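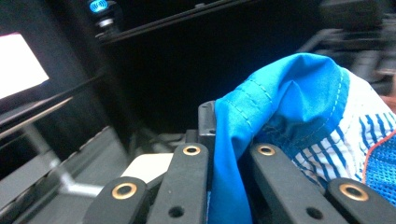 May 31, 2026
by Asabe Okafor

So the move is done. Mostly. Fourteen months of saying we'd leave the flat in Lusov and then it all happened in 20 days, lease signed, van booked, keys gone. I'm typing this on the floor with my back against the radiator. No couch until next week.

I said I'd write up the packing because a few of you asked, and because I did it badly the last two times and a bit less badly this time. Quick version, I have to be at the hardware store before it shuts.

Start with the stuff you forgot you own. I started with the kitchen last time, which was dumb, we ate off paper plates for two weeks. This time, hall closet first. Coats, the tent, the box of cables, a bag of curtains from the place before Lusov that never fit any window we had. Why did I move those. Why did I move them TWICE. They went to the charity shop on Akinola Street and I felt nothing.

Then books. Small boxes. Everybody says small boxes and everybody, including me, fills one big one anyway and then stands there looking at it. Did that once this time. Had to take half of it out again in the stairwell, in my socks, with the downstairs neighbor trying to get past with her bike. Sorry again if you're reading.

Clothes I didn't fold at all. Bin bags, hangers sticking out the top, knot it round the hooks. Looks awful, works fine. The iron is in a box marked BATH STUFF for reasons lost to history so everything would have come out creased whatever I did.

Labels. OK so I had a system. Colored dots, one color per room, a list on my phone. By day three I'd run out of green and the bedroom became "green or whatever's left" and after that I was just writing on the boxes with a marker like a normal person. Write on the side, not the top. You stack them and the top is gone. I know this. I have known this since college. Four boxes, top only, all at the bottom of the pile, naturally.

Soft things are the part I'd do the same again. Every scarf, tea towel, old t-shirt, pillowcase, all of it wrapped round something breakable. No bubble wrap at all. Mugs in socks. The big blue salad bowl inside a sweatshirt inside another sweatshirt. One casualty, a saucer, and I never liked it. You unpack and there's a pile of laundry at the end, but you'd have laundry at the end anyway.

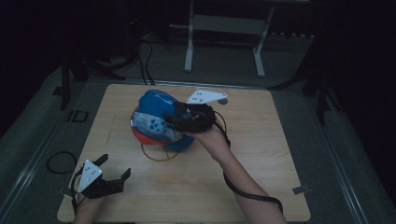 Sylvie Després wrote in after my last post to say I've got it wrong and tea towels are useless for glasses, too thin, she lost half a set between Uvov and the coast that way and now it's newspaper or nothing. Crumple it, stuff the inside first, then wrap the outside, then pack them standing up and never on their sides. She also says never let the movers pack the kitchen, even if it's included in the price, even if they're lovely.

Fair enough on the glasses. Ours are mostly old jam jars so I wasn't too worried. But standing up, yes, I'll take that. And I don't get a newspaper, does anyone? I took a stack of the free ones from the station and my hands were black for a day.

Movers though. I got three quotes and they were all over the place. The cheapest wanted cash and wouldn't say what size the van was. The middle one never called back. We went with the last lot and the bill came to 3,159 with the piano surcharge, and yes I winced, and yes I know I could've sold the piano. I don't even play it much. My sister does when she visits. It came up the front steps with me standing on the sidewalk making a noise like a kettle, and it's in the front room now and horribly out of tune and I'm so glad it's here.

They were quick, I'll give them that. In at eight, out before lunch. The one thing that annoyed me was the parking. You have to apply to the town for a space outside if you're using anything bigger than a regular van, and in Harnelbridge that takes 13 working days, and I found this out with nine to go. Rang them. Very nice woman, no help whatsoever. In the end the people across the street just moved thier cars. Hadn't even met them yet. I took them a lemon cake on Sunday clothes and no sleep, looked like a ghost, they were very polite about it.

Address changes, do them early. Bank, doctor, vet, the water people, the other water people. I made a list and then kept remembering one more in the shower. My library card is still in Lusov and I have a book out. It's about fences. I'll mail it.

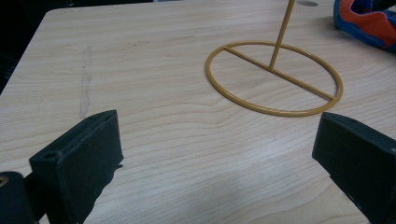 The other thing is the first-night box and I can't say this loudly enough. Pack it last, carry it yourself, don't let it anywhere near the van. Mine had sheets, towels, phone chargers, the kettle, two mugs, tea, a lamp, toilet paper, scissors. No bulbs. The old owners took every single bulb except the one in the pantry. Every one! Who does that. So we had one lamp and a lit pantry and we ate noodles in the doorway of it.

Also put in a screwdriver. The bed was in pieces and the screwdriver was in the toolbox and the toolbox was behind the piano. Mattress on the floor, slept like a log, woke up with no curtains at about five with the sun right in my face. Thinking a bit more kindly of those curtains I gave away. They still wouldn't have fit.

Unpacking is slower. I'm doing one room at a time and not letting myself open anything for another room, or I end up with seven open boxes and a stapler in my hand. Kitchen's done. Bathroom's done apart from the iron. Bedroom is a mattress and a lot of bags. The front room is piano and echo.

What I'd change: book the parking the minute you have a date. Buy more tape than you think, then more. Sell the wardrobe before, it's too tall for the ceiling here by the width of a hand and it's lying on its back in the hall like a coffin, so if anyone local wants a pine wardrobe, good condition, one sticky door, you collect. Email's the same as always.

Still haven't found the can opener. It was not in the kitchen boxes. Three tins of tomatoes waiting on it. Adding one to the hardware store list along with bulbs, picture hooks and something for the back door, which swells up when it rains and then you have to kick it.

Next post will be the garden, if you can call it that. There's a shed and I haven't been in. We were aiming to have it all sorted by November and at this rate that's looking about right. Ok, shop shuts at six, going.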